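「止まらなかった」から始まった一年 双腕ロボットの不具合を追いかけて

Thomas Benedettiさんに会いに行ったのは、二月の、朝から底冷えのする水曜日だった。駅からの道で手袋を片方落とし、取りに戻って少し遅刻したわたしを、Benedettiさんは怒るどころか、まず熱いお茶でもどうですかと迎えてくれた。Mostivikで食卓まわりの作業をするロボットの開発を率いて、今年で四年になる。日本語は学生のころに覚えたそうで、ときどき言葉を探して天井を見上げるのだけれど、見つけてくる言葉がいつも、こちらがはっとするくらい的確なのだった。

今日うかがいたかったのは、昨年の失敗のことだ。片方の腕が、止まれと言われたのに止まらなかった。けが人はなく、壊れたのも食器が二つだけ。それでもチームは作業をすべて中断し、原因がわかるまで再開しなかった。

「小さな事故と呼ぶ人もいました。でも、わたしは小さいという言葉を使わないことにしたんです。壊れたものは小さい。でも、止まらなかったということは大きいでしょう。腕がどこを向いていたかは、ほとんど運ですから」 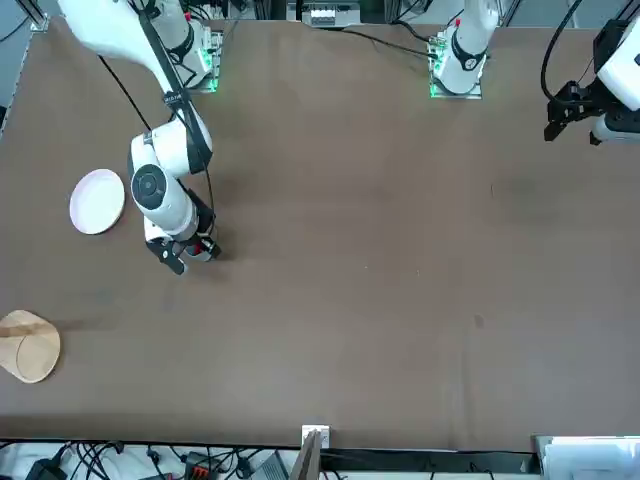 止まらなかった原因は、調べてみるとずいぶん地味なものだったという。最初に疑われたのはソフトウェアで、みんなで記録を読み返し、動作の指令を一行ずつ確かめた。2584行あったと、Benedettiさんはいまも数字を覚えている。けれども指令に間違いはなかった。停止の信号はきちんと出ていて、ただ、それが腕に届いていない瞬間があった。犯人はケーブルだったのだ。双腕の機械というのは、とにかく線が多い。前腕に沿わせた細い黒いケーブルが、脇で輪を描いてからグリッパーに入っていく。その輪の取り方ひとつで、腕を曲げたときに線が引っぱられるかどうかが変わってくる。事故を起こした腕では輪が小さすぎて、肘を深く曲げるたびにコネクターが少しずつ抜けかけていた。

「抜けてしまえば、むしろよかったんです。完全に抜ければ機械は異常に気づきます。抜けかけがいちばん困る。つながったり、切れたり。わたしたちの機械は、短い途切れなら我慢するように作ってありました。親切のつもりで。その親切が、停止の信号まで我慢してしまったんですね」

再現にはたいへん苦労したそうだ。同じ動きを何度くり返しても、肝心の症状が出ない。Skikoという社内の記録用ソフトに通信の途切れをすべて残すようにして、ようやく66回目の試行で同じことが起きた。夜の九時を過ぎていて、残っていた人たちが思わず拍手をしたのだという。不具合が出て拍手というのもおかしな話ですが、とBenedettiさんは照れくさそうに笑った。それでも、その気持ちはなんとなくわかる気がする。出ない故障ほど心細いものはないのだろう。

配線の部品を納めているArumugamの技術者にも来てもらい、まる一日かけて、腕をあらゆる角度に曲げながら線の張りを見ていった。Divvilleにある別の作業場でも同じ点検をしたところ、やはり抜けかけのコネクターが一つ見つかった。そちらではまだ何も起きていなかった。その知らせを受けたとき、Benedettiさんは椅子に座りこんでしまったそうだ。

「ほっとしたのと、ぞっとしたのと、両方です。日本語では、この二つは音が似ていますね。気持ちも、よく似ていました」

対策は二段構えになった。まず配線の輪を大きく取り直し、コネクターには抜け止めをつける。そして停止の信号については、途切れをいっさい我慢しない。ほんの一瞬でも確認が取れなければ、腕はその場で止まり、人が確かめるまで動かない。当然ながら、はじめのうちはしょっちゅう止まった。作業がちっとも進まないと不満も出たし、設定をゆるめようという声が上がったことも一度ではなかったらしい。

「いちばん長く話し合ったのは、じつはコップのことなんです」と、Benedettiさんはお茶をつぎ足しながら言った。ものをつかんだまま止まったとき、指は開くべきか、閉じたままでいるべきか。開けば落とす。閉じたままなら、もし人の手が挟まれていたときに困る。結局、つかむ力は保ったまま、人が手で押し広げられる程度まで弱めることに落ち着いた。そこにたどりつくまでに、会議を四回開いたという。
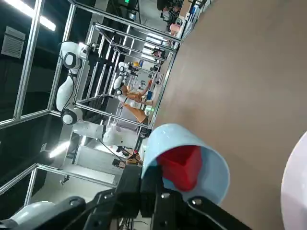
赤いものの入った水色のコップを、グリッパーの指で挟んでいるところ。

柵についても聞いてみた。アルミの骨組みのそばで人が働く職場なのだから、いっそ全部囲ってしまえば安心ではないかと、素人のわたしなどは思ってしまう。Benedettiさんは、それも考えました、とうなずいた。

「でも、囲いがあると、みんな囲いを信じるんです。扉を開けるときだけ気をつければいいと思ってしまう。わたしが信じてほしいのは停止ボタンのほうです。ですから、毎朝押します。仕事の前に、その日いちばんに来た人が押して、ちゃんと止まるのを見る。見たら名前を書く。それだけです」

新しく入った人には、壊れた食器も見せるそうだ。捨てずに箱に入れて、ロッカーの上に置いてあるという。帰りがけに見せてもらうと、白いお皿のかけらと取っ手のとれたカップが、新聞紙にていねいに包まれていた。叱るための品ではなくて、話を始めるための品なのだと、Benedettiさんは箱のふたを戻しながら話してくれた。見せるとたいてい、前の職場であったことをぽつりぽつりと話しだす人がいるのだという。そういう話のなかから、次に点検する場所が決まったことも何度かあるそうだ。

すっかり長居をしてしまい、外へ出るともう暗かった。翌朝の当番を尋ねたら、わたしです、早起きなので、と返ってきた。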